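Most arguments about household robots start with laundry or dishes. I would start with a card album. Putting flat cards into clear sleeves is a chore a child finishes before lunch, and it tests nearly everything a two-arm machine is bad at. The card offers almost no edge to grip, and fabric under it gives way when a fingertip presses down.

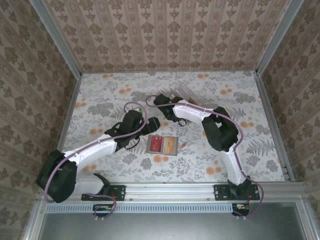 ## Where the time goes

Grakis, a two-arm sorting trial I followed in June, logged 935 attempts at single-card insertion. Gifty Osei, who kept the log, put most of the failures at the sleeve mouth - the card arrived, but the plastic had closed on itself. A person fixes that with a fingernail and never notices. A gripper needs a second arm, a good view and up to 10 seconds.

Thin, see-through plastic is also hard on vision. 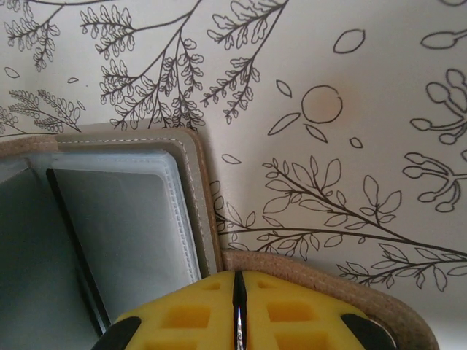
Seams catch the light, the layers blur together, and a depth estimate taken at close range may land on the wrong sheet. Better cameras help a little. Touch sensing would help more, and it is still priced for laboratories.

My position is that chores with rigid objects are close to ready for paid work. Chores with film, cloth or paper are at least five years behind them, and buyers should ask vendors which kind they are being shown.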